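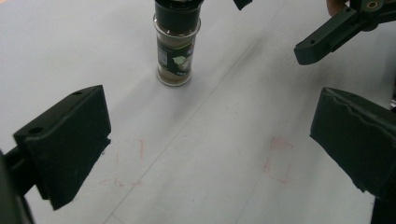

1 min read

A spice jar is a fair test. It's small, it's made of glass, and the cap screws on. Most of us can open one while talking to somebody else.

I've been asked whether a machine can take over the kitchen jobs yet. My answer is no, though I'd give a different answer for parts of them. Picking up a jar from a bare table is close to solved. Put the same jar at the back of a full cupboard and I'd still bet on the person.

The cap is harder. One hand has to hold while the other turns, and the grip has to change halfway through. Two grippers can be taught that — slowly, with people guiding them through it again and again. Effie Geddes, who ran a canteen kitchen for 37 years, told me she'd want to see it done 400 times before she let it near the stove. I think she's right to ask.

I would buy a machine that did three chores well. I won't pay for one that does 44 of them when it feels like it.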